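Cliltusau Assembly Automation
Safety and Reliability Review Group
Minutes of the meeting held Monday, April 26, 2021, Prerkbridge site, Room 3

Present: Simone Vasconcelos (chair), Krishnamoorthy Bangera (controls engineering), Nayara Barbosa (maintenance), Edileuza Assunção (environment, health and safety)
Apologies: Simone Fagundes (purchasing), who sent written comments on item 5
Minutes taken by: Edileuza Assunção

1. Minutes of the previous meeting

The minutes were accepted with one correction. Under item 4, the word "replaced" should read "inspected." The gripper fingers on the processor cell were inspected in that period and were not replaced.

2. Matters arising

The revised lockout sheet for the tray loader has been issued and signed by all three shifts. Closed.

The request for a second set of finger gauges remains open. Ms. Barbosa reported that the gauges have been ordered from Peixoto and that no delivery date has been confirmed.

3. Dropped processors and unexpected restart, processor cell

The chair stated that the meeting would treat the two matters together. They occurred on the same shift and in the same cell, and the reports refer to each other.

3.1 Summary of events

Mr. Bangera presented the incident report. During a validation run of 200 pick cycles, the robot released the processor early on 6 cycles. In each case the part fell short of the fixture. The run was halted by the operator after the sixth drop.

The operator opened the guard door to collect the fallen parts. The robot stopped as intended. When the door was closed, the arm moved to its home position at reduced speed before the reset button had been pressed. The operator was outside the guard at the time and was not touched. There was no injury. The emergency stop was pressed, and the cell was locked out until the maintenance supervisor arrived.

Ms. Assunção asked that the minutes record plainly that motion without a reset is a failure of a safety function, whatever the speed of the arm, and that it has been entered in the site log as a near miss of the higher class. This was agreed.

3.2 Findings on the dropped parts

The gripper holds the processor by two opposite edges, between a narrow finger and a wider, flatter one. Mr. Bangera explained that the grip check reads only the distance between the fingers. It does not measure force. A part held with too little force gives the same reading as a part held correctly, and the program therefore continued on every one of the failed cycles.
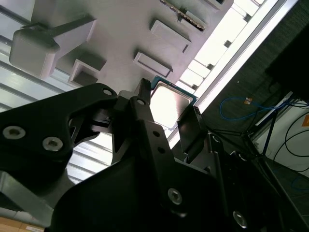

Figure 1. Processor held between the two gripper fingers, fixture overhead.

Ms. Barbosa reported on the strip-down of the gripper. The contact face of the narrow finger was worn at the tip. The wear was within the limit given in the maintenance plan, but that limit was written for the earlier finger, which had a longer contact face. The plan was not updated when the finger was changed last September.

Mr. Bangera added that all of the drops came on the longest move in the program, during the turn of the wrist. The acceleration for that move had been raised to meet the cycle time. He had tested the change with the old finger fitted and had not repeated the test with the new one. He asked that this be recorded as an omission on the part of controls engineering.

The chair asked whether the processors that fell had been kept out of production. Ms. Barbosa confirmed that they were tagged and placed in quarantine. None will be returned to stock, whether or not damage is found.

3.3 Findings on the restart

The door circuit was tested by maintenance with controls engineering present. The door switch and the safety relay both worked correctly. The fault was traced to the reset input, which had been left bridged in the configuration after commissioning work. With the bridge in place, closing the door counted as a reset.

Ms. Assunção asked how long the bridge had been present. Mr. Bangera replied that the change log shows 51 days between the last approved configuration and the incident – the bridge could have been set at any point in that time. The entry does not name the person who made the change. The shared login used during commissioning was still active.

There was some discussion of whether the other cells could be affected. Ms. Barbosa said that the Flurkadthorpe cells use a different relay with a wired reset, and that she did not expect the same fault there. Ms. Assunção did not accept this as a reason to leave them out. The chair ruled that all cells at both sites would be tested.

3.4 Decisions

The processor cell remains locked out. It may be run only for testing, at reduced speed, with the guard closed and a member of maintenance present.

The bridge is to be removed and the reset function tested and witnessed before any other work in the cell goes ahead. Action: K. Bangera, E. Assunção.

The shared commissioning login is to be disabled at both sites. Action: K. Bangera.

The wear limit for the narrow finger is to be rewritten for the present part, and the inspection interval halved until the new limit has been proven. Action: N. Barbosa.

The acceleration on the long move is to go back to its former value. The loss in cycle time is accepted. Action: K. Bangera.

Door and reset tests are to be carried out on every guarded cell, with results sent to the chair in writing. Action: N. Barbosa.

The validation run is to be repeated in full once these actions are closed. A single drop will count as a failed run.

4. Operator guidance

Ms. Assunção tabled a one-page notice on retrieving fallen parts. It instructs operators to press the emergency stop before opening the door, even when the robot has already stopped. Ms. Barbosa asked that the wording on personal locks be moved to the top of the page. Agreed with that change. The notice will be posted at each cell and read out at shift start.

5. Force-sensing fingers

Ms. Fagundes had written that a quotation for fingers with force sensing has been requested from Peixoto. She advised against placing an order before the repeat run, as the finger shape may change. The group agreed. Mr. Bangera asked that the quotation cover one spare pair. Action: S. Fagundes.

6. Any other business

Ms. Barbosa noted that the lamp on the reset station of the tray loader is dim and hard to read in daylight. Maintenance will replace it.

7. Next meeting

To be called by the chair when the witnessed reset test is complete. The repeat validation run will be the first item.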